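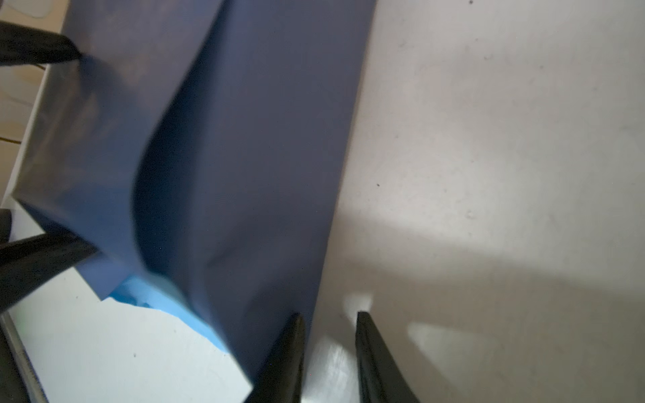 About the Holtudon Equipment Planning Office

Search this site Search

The Equipment Planning Office advises the departments of the Holtudon School of Applied Technology on the purchase of robots and other automated equipment. It prepares the annual equipment budget, reviews requests from teaching staff, and keeps the register of machines in service. The Office reports to the Director of the School, Folasade Etim.

What We Do

Departments that wish to buy a robot arm, a gripper, a conveyor or a similar item submit a request to the Office in writing. Each request names the course or project that will use the equipment, the room where it will stand, and the member of staff who will be responsible for it. The Office then obtains prices, checks the power supply and floor space, and places the request on the list for the coming year.

Much of our current work concerns handling equipment for light retail goods. Paper bags, tissue paper and thin cartons crease easily, and a gripper chosen for metal parts may be a poor choice for them. The Packaging and Handling Laboratory therefore tests grippers on ordinary goods before the School commits funds. Results are attached to the purchase file and may be read by any department.

How Funds Are Assigned

Requests below $600 are approved by the head of department and do not come before the Office. Requests from $600 to $4,000 are decided by the Office within the term in which they are received. Larger requests are considered once a year, in June, together with the School's other capital spending.

Every request must include the cost of installation, spare parts, staff training and yearly service. The Office has found that these costs are often left out of first drafts. For a small tabletop arm with a gripper, departments are asked to set aside around $3,000 over the life of the machine in addition to the purchase price. Replacement finger pads and cables are charged to the department's own account.

The Equipment Register

The register lists 136 items, among them the arms in the Pumurura Building and the teaching cells at the Tarigan site. Each entry shows the year of purchase, the expected year of replacement and the date of the last safety check. Equipment that is no longer needed by one department is offered to the others before it is sold.

Service contracts for the tabletop arms are held with Listance, and faults should be reported through the Office so that a single record is kept.

Staff and Office Hours

Duarte Cordeiro, Equipment Planning Officer, is the first point of contact for new requests. Staff who are unsure which form to use may bring a draft to the open session held each Friday at 2 p.m. in the Pumurura Building. No appointment is required.

Forms for the coming budget year are available from the Office and from department secretaries.

Share this page 3 shares 0 comments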